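Mulico 卓上収納セット 設置・使用ガイド

第3章 小物の配置と日常の整理

3.1 この章の対象

本章では、机の上で使う小物を一列に並べ、出し入れしやすい状態を保つ手順を説明します。対象となるのは、ボトル、スロット付きの箱、カップ、平型トレーの4種です。箱の組み立てについては第2章、壁面への取り付けについては第5章を参照してください。

旧版(Bevard 卓上セット)の説明書をお持ちの方は、トレーの向きの指定が変わっています。旧版の図は使用しないでください。

3.2 配置の前に

1. 天板の上にあるものをすべて下ろします。
2. 乾いた布で天板を拭きます。水拭きをした場合は、完全に乾いてから次に進みます。
3. 天板の奥の縁と平行に、物を並べる基準線を決めます。マスキングテープを仮に貼っておくと作業が容易です。
4. ボトルの栓が閉まっていることを確認します。

注意:天板の奥行きが不足する場合、一列配置は行わないでください。手前に物がせり出し、落下の原因になります。

注記:天板の色は問いませんが、黒など濃い色の天板では白いカップや淡い色のトレーの位置が確認しやすくなります。反対に、濃い色の小物は見落としやすいため、必ず容器に入れてください。

3.3 奥の列の並べ方

基準線に沿って、左から次の順に置きます。

1. ボトルを左端に置きます。
2. 箱を立てて、ボトルの右に置きます。スロットのある面を上に向けます。
3. カップを箱の右に置きます。丈の長い物は、先端が縁から出るように入れます。
4. トレーを右端に平らに置きます。立て掛けは不可です。
5. 各品の間に指が入る程度の隙間をとり、正面から見て列が曲がっていないかを確認します。 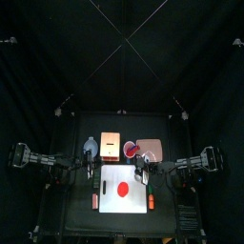
図3-1 奥の列の配置例。左からボトル、箱、カップ、トレー

配置が決まったら、仮に貼ったテープをはがします。位置を固定したい場合は、付属の滑り止めシートを箱とカップの底に敷いてください。ボトルの底には使用しません。持ち上げるたびにシートがずれ、列が乱れます。

3.4 各品の使い方

(1)ボトル
胴の丸い部分を持って移動します。首の細い部分だけをつまんで持ち上げないでください。中身を入れる場合は肩の線より下までとします。

(2)箱
上面のスロットは、紙片やカードなど薄い物の差し入れ用です。厚みのある物を押し込むと、スロットの縁が欠けるおそれがあります。取り出しは底面の蓋から行います。

注意:箱を逆さにして振らないでください。中の紙片が内側の溝に入り込み、取り出せなくなることがあります。

(3)カップ
入れる物は一度に3本までを目安とします。重い物を片側に寄せると転倒します。先端にキャップのある筆記具は、キャップを上にして入れます。

(4)トレー
クリップや小袋などを一時的に置く場所です。一日の終わりに空にすることを前提としており、保管用には適しません。トレーに載らない物は手前に仮置きし、作業が済み次第、定位置に戻します。

3.5 片付けの手順

1. 天板の手前側に出ている物を集めます。
2. 紙片は箱へ、棒状の物はカップへ入れます。
3. トレーの上の物を分類し、不要な物を捨てます。
4. ボトルを基準線まで戻します。
5. 列の左端から右端まで、順序が3.3のとおりであることを確認します。

午後6時など、毎日決まった時刻に行うと所要時間が安定します。複数人で机を共有する場合は、最後に席を立つ人が手順5まで行ってください。

3.6 手入れ

カップとトレーは中性洗剤で洗えます。食器洗い乾燥機は使用できません。箱は水洗いできません。汚れた場合は固く絞った布で拭き、陰干しします。年に一度、5月を目安に滑り止めシートの状態を点検し、粘着力が落ちていれば交換してください。

3.7 交換部品

滑り止めシート 品番969
箱用底蓋 品番1112
上記はいずれも Presstead 部品窓口で取り扱っています。注文の際は、本体の底に記載された製造記号をあわせてお知らせください。送料は注文金額3,000円以上で無料です。Nyaga シリーズの底蓋は寸法が異なり、取り付けできません。

本章の編集:Kiprono Mwakyusa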